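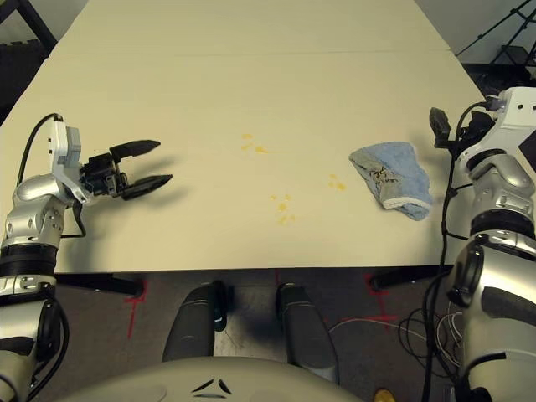

Setting the rules for shared workspaces: an interview with Rodica Nistor

October 18, 2022

When the Trasow working group on robot practice began its review of house rules for two-armed machines, it asked Rodica Nistor to lead the drafting. Ms Nistor had spent most of her career on workplace safety at Marinescu, where she wrote procedures for presses and conveyors, and she came to robotics with a settled view of what a rule is for. "A rule is a promise between the person who wrote it and the person who has to work under it," she says. "If the second person cannot carry it out on an ordinary morning, the first person has broken the promise."

The guidance, now in its second draft, covers the preparation of the work area, the conduct of trials, the handling of cloths, liquids and foodstuffs, and the keeping of records. It applies to both of the group's sites, Clolby and Lernia, and to visitors as well as permanent staff. The previous document ran to 216 clauses. The present draft has 50.

Ms Nistor is careful to say that the shorter text does not ask for less. Many of the old clauses repeated the manufacturer's handbook, and several contradicted one another on the question of who may restart a machine after a stop. "We found three different answers in the same document. The operator could restart it, the supervisor could restart it, and in one annex it had to be both together. People had simply chosen the answer they liked." Under the draft, the person who pressed the stop is the person who releases it, and if that person has left the room the trial is closed and a new one opened.

Much of the text concerns the floor. Tape is to be used to mark where table supports stand, so that a table which has been moved can be put back in its place before work resumes. Staff are asked to check the marks at the start of each session and to replace tape that has lifted. Ms Nistor regards this as one of the most useful provisions in the draft. "A table that has shifted by the width of a finger will spoil a day of results, and the operator may never learn why. The tape costs very little."

Cables have proved harder to agree on. The first draft required all cables to be fixed to the floor or carried overhead. Operators at Clolby replied that cables on a moving arm need slack, and that fixing them too tightly had caused connectors to pull out. The second draft separates the two cases. Cables that travel with the arm must have enough length for its full reach and must be looked over before each session. Cables that lie on the floor must be kept off the routes where people walk, and any spare length is to be coiled and tied. "I was corrected, and rightly," says Ms Nistor. "I had written a rule for a fixed machine."

The section on cleaning tasks drew the most comment during consultation. Wiping a table is now a common exercise at both sites, and the working group received a large number of questions on how it should be prepared. The draft asks that any substance placed on the surface be harmless to skin, easy to see against the table, and listed in the session record by name. Cloths are to be washed between sessions and may not be borrowed from the kitchen or returned to it. The table is to be wiped by hand at the close of work whether or not the machine appears to have left it clean.

Asked whether such detail belongs in a safety document, Ms Nistor says that she does not see a firm line between safety and good housekeeping. "If a person leans across the table to straighten a cloth while the arms are live, that is a safety matter. Why did they lean across? Very often it is a matter of preparation. The cloth was put down carelessly, or the wrong one was used and somebody wished to change it." The draft states that no one may reach over the table while either arm is enabled, for any purpose. An arm that is standing still is treated as an arm that may move.

She attaches particular weight to that last sentence. With a single arm, she explains, people learn quickly where the danger lies. With two, attention tends to follow the one that is working. "The other is waiting at the side, and one forgets it. Our reports show this again and again. The near miss is with the arm that was doing nothing." Supervisors are therefore asked to stand where they can see both grippers, and to stop the trial if their view of either is blocked.

On records, the draft is brief. Each session has one sheet, to be completed on the same day and kept with the machine. Unsuccessful trials are to be entered in the same manner as successful ones, and no trial may be removed from the record once it has begun. The group's archive at Lernia holds 3921 sheets under the old system, and Ms Nistor has read a good many of them. She notes that the most helpful were often the plainest: what was on the table, what was asked of the machine, what was done when it stopped.

Comments on the second draft may be sent to the working group until the end of November. Staff at Clolby and Lernia will be asked to work under the text during that period and to report any clause they were unable to follow. Ms Nistor expects that the cable provisions will be amended once more, and that the rule on visitors, who must at present be accompanied at all times, will be discussed again with both sites.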